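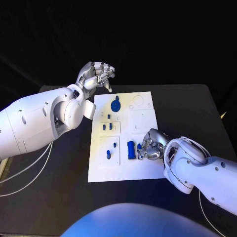 Couple of things on the reset wording before Wednesday, replying inline below because the thread has got long. Main one: the draft still says "board returned to start state" and never says what start state is. On a peg board like ours you've got blue pegs standing in the plates, the round piece with the knob up near the top, the tall block down lower, and empty outlines all over the place. Is that start? Is that halfway? Two operators will give you two answers and both will tick the box. Needs a printed layout card per board, taped to the bench, and the log entry should quote the card number.

Home | Lists | Archive | Search | Help

bench-practice list
Posted Wednesday, 4:40 pm, by the Greenberg bench

> From: Arkach test group
> To: bench-practice
>
> Hi all, draft 3 of the two-arm tabletop rules is in the shared folder.
> Changes since last time:
>
> 4.1 Hands must be clear of the board before the operator reaches in.
> 4.2 Board returned to start state between trials.
> 4.3 Cables to be kept out of the work area.
> 4.4 A trial is void if a person touches a piece during it.
> 4.5 Minimum 200 trials per board before results are shared.
>
> We'd like to freeze this in February if we can. Comments to the list
> please, not to us directly, we lost half of them last round.

OK so.

4.1. "Clear" is doing too much work. One hand can be hovering up over the far end while the other is right down at a piece, and somebody looks at the hovering one and thinks great, clear. Both hands, both arms, and say where. We use a parked pose off the sides of the board and the operator says "parked" out loud before anyone leans over. Feels silly for a day and then you stop noticing. Also want it in writing that parked means drives off. A paused arm is still a live arm. Please don't let this one get watered down again.

4.2. See top. One more thing on this, pieces that look alike. If a board has a short peg and a slightly taller one side by side on the same plate, the card has to say which goes where, left and right from the robot's side. We lost a whole run of 88 trials at Greenberg to a swapped pair and didn't find it till someone replayed the logs.

4.3. Agree but "work area" isn't defined anywhere. Is it the board? The table? Our rule is nothing crosses the swept area of either arm, and any cable lying on the tabletop gets a loop of slack and gets looked at when you open the bench and again after lunch. Thin white ones are the worst offenders on a light bench, you just don't see them. On a dark top they stand out fine. Might be worth a line recommending a dark surface, cheap fix, helps the vision side too as long as it's matte.

4.4. Yes. But add what happens to the trial number. We keep the number, mark it void, never reuse it. Plernis reuses them I think?? Happy to be corrected. Trial 513 on our last sheet is void and it stays there looking ugly and that's how it should be.

4.5. Why 200. Not against it, just want to see the reasoning written down somewhere. For a board where the same insert gets done over and over it's plenty. For one with a lot of different shapes it's thin, you might see some of them only a handful of times. Could we say per shape instead? Puvell did it per shape last year and ended up over 4000 all up, so I get that not everyone has the bench time for it. Maybe two tiers.

Missing alltogether:

- Who can call a stop. Should be anyone in the room, including visitors. No forms afterward if it was a false alarm or people won't do it.
- Finger checks. Metal fingers pick up nicks and then they scratch the pieces and then your grip numbers drift. Start and end of day, torch and a cloth, takes a minute.
- Where the operator stands. Ours is behind a taped line on the floor, stop button within reach of the left hand. Other layouts fine but the draft should make you write yours down.
- Loose bits on the table. Tape rolls, spare pegs, whatever. If it isn't on the card it isn't on the table.

Would rather slip the freeze by a couple of weeks than go out with 4.1 as is. Can write up new wording for 4.1 and 4.2 if no one else has started, somebody yell if they have. Don't have time for 4.5, sorry.

Also the footer in draft 3 still says draft 2.

Greenberg bench

6 replies | 3 shares | Previous in thread | Next in thread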